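Sunday at the Vomcombe open day, and I'm still humming! Dinu were rehearsing in the old dairy, and they let 22 of us sit on the floor while they ran through the new EP.

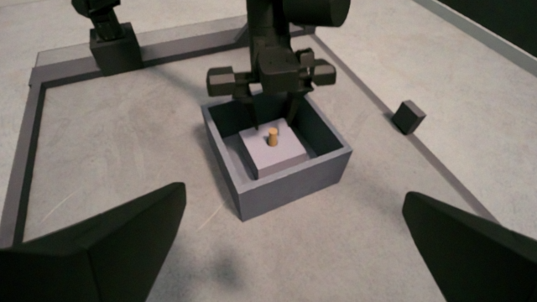

So when is the record out?
Wiebke Hagedorn, who sings, told us September next year, on vinyl first.

The slow one, Staltevus, got me (that bass line!), and I bought a shirt on the way out.

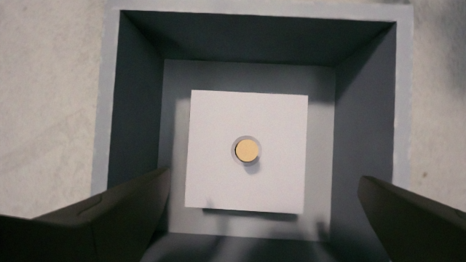
White block in the gray container, seen from above.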